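The Green Beds at Stellau
Photos and notes by Gunnel Eklund
Posted 22 January 2018

I have been wanting to put up a page about the big room at Stellau for months, and I finally have it together. It's one large open space with beds in it, split up by pale yellow partition panels, and I love it more than any room I've worked in.

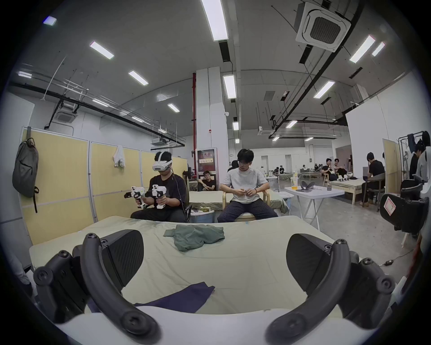 We do bedding and laundry in there, mostly. Sheets on, sheets off, cloths folded, cloths shaken out and folded again a different way. If that sounds dull, come and spend an afternoon with us! People drift in, pull up a chair between the beds, and before long they're deep in a discussion about corners.

The sheets
Soft sage green, and I would happily own a closet full of them. The color is so easy on the eyes, and a dark cloth shows up on it beautifully, so you can see right away where a fold has gone crooked. They do wrinkle if you so much as look at them. I've stopped minding. A bed pulled perfectly flat looks like nobody's allowed near it, and these beds are for using.

The cloths
Navy and a grey-green are the two colors I reach for first. The navy one lies down nicely and stays where you put it. The grey-green is nearly the same shade as the sheet under it, so when it's in a heap you can lose it for a second, which makes it a great one to practice with. Start from a crumple, find two corners, and go from there - that's the whole lesson, and it takes most people an afternoon to get quick at it.

The chairs
Nothing matches and I wouldn't change a thing. There's a black office chair and a light wooden armchair, and everyone has their favorite. Mine is the armchair. It's the right height for sitting close to a bed and sorting things into piles on the mattress, and you can rest your elbows while somebody else is taking a turn. The office chair has its fans too.

The blue bin
Light blue plastic, with a lid that has become a table. Small things land on it all day and I gave up moving them back in November. Every folding room needs one flat surface that belongs to everybody.

The panels
My favorite part! Pale yellow with white frames, and far more useful than a real wall would be. You can hang a backpack on a hook, throw a cloth over the top edge to get it out of the way, or just lean on one side and talk to whoever is on the other. Before I came to Stellau I was in a place with proper walls and doors, and I spent half of every day walking around them to find people.

The ceiling
I know, who writes about a ceiling? But look up if you visit. It's white with black rails, ducts and conduit crossing every which way, and then there's the red pipe running up beside the pillar like an exclamation mark. With all that pale yellow and green down below, I think the room needs it.

Folding a flat cloth, the way we do it
Spread it out on the bed with one long side toward you. Smooth from the middle out. Bring the far edge over to the near one and match the corners before you press anything down. Then left to right, and once more if you want it small enough for a stack. I used to fold in thirds and was talked out of it (thank you, Panasiuk people, you were right about halves).

For bed sheets, work in a pair. Take 2 corners each, step back until it's taut, and walk toward each other. It's the closest thing we have to a dance.

More to come
I'm hoping to do the same kind of page for Skekovholm, where the beds are older and the light comes in sideways in the afternoon. Rinitero after that, if I can get over there on a day when they're changing all the linen. I've seen their shelves once and I'm still thinking about them - every stack squared off, every fold facing the same way.

If you've sat in on an afternoon at Stellau and have a folding method of your own, please write to me. I'm especially after a good one for fitted sheets. Mine still come out looking like a pillow.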